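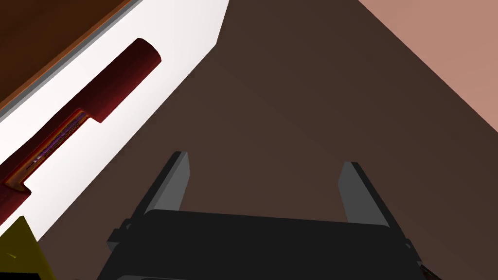 ## Re: [atelier-robots] les corvées, on en est où ?

Salut tous,

Réponse en vitesse entre deux réunions, pardon pour le style. Je reprends dans l'ordre du mail de Hayley.

> Le mois de mai, Hayley Rudd a écrit :
>
> Bonjour la liste,
>
> Question bête mais qu'on me pose toutes les semaines : est-ce qu'une machine sait ranger une cuisine, oui ou non ? Ou débarrasser un poste en fin d'équipe ? Chez Clidano ils m'annoncent « 100 % en simulation » sur la saisie d'objets et je ne sais pas quoi en faire. On doit décider si on garde une ligne au budget pour ça.
>
> Et deuxième point, est-ce que Follow tient la route sur du vrai matériel ou est-ce que ça reste un joli rendu ?
>
> Hayley

**1. Le 100 %.** À prendre avec des pincettes (sans jeu de mots). Il faut demander combien d'essais, combien d'objets, et surtout si la position de départ bouge. Nous sur Nurarness on a passé 3 948 essais en simu, avec 50 objets. Tant que l'objet démarre au même endroit, ça passe presque toujours. Dès qu'on le tourne de travers, ça s'effondre. Un truc long posé en diagonale, la pince doit se tourner avant de descendre, et c'est là que la moitié des politiques se plantent : elles descendent droit et ferment sur du vide.

Le rendu en tête de message c'est exactement ce genre de départ. Pince ouverte, rien dedans, la forme rouge allongée en haut à gauche sur le bloc blanc, et les doigts pointent à côté. Pour un humain, même pas une tâche. Pour le modèle il faut décider quoi attraper, dans quel sens, et ne pas emmener le blanc avec le rouge. Vous pouvez demander à Clidano leur score sur ce cas là et pas sur le leur.

**2. Follow.** Je l'ai fait tourner deux jours, pas plus. En simu très propre. Sur le vrai bras, nettement moins bien, surtout à cause des reflets et du jeu dans les doigts. Pas testé avec de la vaisselle mouillée et je ne vais pas m'y risquer avec celle du labo. Işık a un meilleur suivi de trajectoire à mon avis mais la doc est une catastrophe, j'ai perdu une matinée sur un paramètre mal nommé.

**3. Donc, les corvées.** Ma réponse courte, à recopier dans ta note si tu veux :

- Déplacer un objet connu d'un point A à un point B : oui, à l'atelier, si le poste est calé.
- Trier un bac en vrac : ça dépend du bac. Compter des reprises à la main.
- Ranger une cuisine qu'elle n'a jamais vue : non. Vraiment pas cette année.
- Plier du linge : ça se fait en démo, c'est lent, et il faut quelqu'un à coté.

Ce qui manque à mon sens c'est moins la force ou la vitesse que la reprise après une erreur. L'objet glisse, la pince repart comme si de rien n'était et pose du vide dans le tiroir. Très content de lui, le robot. Une personne s'en aperçoit en une demi-seconde.

Pour le budget : je garderais la ligne, mais petite. De quoi faire plus de 500 essais sur vrai matériel, avec des départs tirés au hasard et les échecs notés aussi (tous, pas seulement les présentables). En dessous on va se raconter des histoires. Et je ne paierais aucune licence avant d'avoir vu les vidéos non coupées.

Je peux envoyer mes fichiers de config Nurarness à qui veut, par contre ils sont pas commentés, désolé. Dites moi aussi si quelqu'un a déjà branché Follow sur une pince à deux doigts parallèles autre que celle livrée avec, la mienne décale à la fermeture et je ne sais pas encore si ça vient du calibrage.

Je file, réunion à 14 h.

M.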